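Laborbuch, Eintrag vom 16.05.2021
Betreff: Reinigungsversuche Zapfgeräte, Reihe Belten

Die Kalkbestimmung am Leitungswasser wurde nach der überarbeiteten Hausvorschrift wiederholt. Angesetzt wurden 14 Proben, davon sechs mit dem Entkalker Zarulon in halber Konzentration.

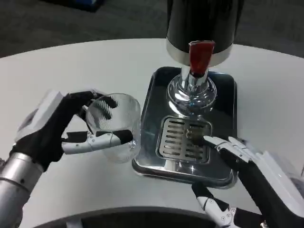
Die Einwirkzeit betrug einheitlich 418 Sekunden. Bei zwei Proben ist der Umschlagpunkt nicht eindeutig abzulesen – die Titration ist mit frischer Maßlösung zu wiederholen. Einwaage Probe 3: 2,155 g, Waage zuvor justiert.

Offen: Nachbestellung Indikator bei Drostex, Blindwert nachtragen.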